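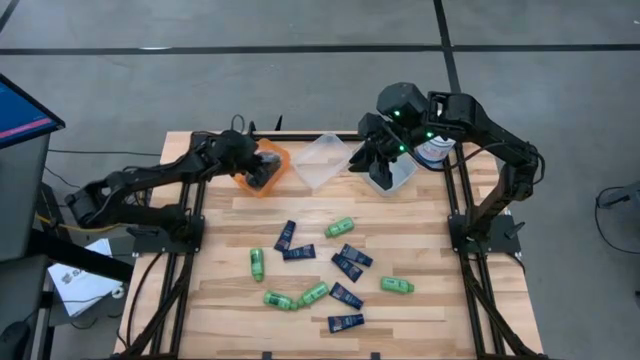
Fig. 1. A wooden tabletop in pale planks with the grain showing, and an orange translucent container near one corner.

Wood in the Home, Unit 4: Why Wood Moves, and What to Do About It
Handout to keep with your notes

Welcome back, everyone. Last time we spent so long on how a tree grows that we barely got to the lumber, and I promised we would make up for it. So bring your coffee and settle in, and by the end of this unit I hope you will look at your own kitchen table a little differently.

4.1 Water in wood

Think of a board as a bundle of drinking straws, glued side by side and running the length of the tree. In a living tree the straws are full of water, and the walls of the straws are soaked too. When the tree is sawn, the water inside the straws leaves first. We call this free water, and losing it makes the board lighter but doesn't change its size at all. Only when the walls themselves begin to dry — what we call losing bound water — does the board start to shrink.

Wood never really finishes with this. Bring a dry board into a damp house in August and it takes water back from the air and swells. Turn on the furnace in winter and it gives the water up again. People are sometimes disappointed to hear that varnish doesn't stop it. A finish slows things down, and that is well worth having, but the water still gets in and out.

4.2 Which way does it move?

Along the grain, hardly at all. You can ignore it for furniture. Across the grain is where your troubles are, and there it depends on how the board was cut from the log. A flatsawn board (the one with the arches and flame shapes on its face) moves roughly twice as much across its width as a quartersawn one, where the lines run straight and close together. I know quartersawn costs more. For a drawer front or a wide panel I think it earns its price.

Let's do one on paper. Suppose a tabletop is 800 mm wide, glued up from flatsawn boards, and suppose it changes by one percent between the dampest and driest parts of the year. That is 8 mm, nearly the width of a pencil and a good deal more than most beginners leave room for. Now do the same for a top 600 mm wide and write your answer in the margin, please, as we will use it again in Unit 5.

4.3 Letting it move

The old rule is to hold a top down without holding it still. Slotted screw holes are the simplest way. Wooden buttons riding in a groove are prettier, and I confess I like making them. Put your fixed point in the middle so that each edge gets half the movement. If you glue a board firmly across the grain at both ends, it will split sooner or later, and usually on a cold night with a noise you will remember.

4.4 For the workshop session

We will be using the Billey moisture meter, the one in the gray case. Press the pins in along the grain, well away from the end of the board, and take readings in several spots. The sample boards are stacked by the Ziker bench and should be left on their stickers when you finish with them.

Please bring a pencil, a ruler and one scrap of wood from home, no longer than 50 cm. Mark its width on the back now and measure it again at the end of the course. Old shelving is fine, and so is a piece of a broken chair — last term somebody brought a breadboard and it was the best sample we had.

Reading: chapter 3 of the course pack, plus the shrinkage table on page 20.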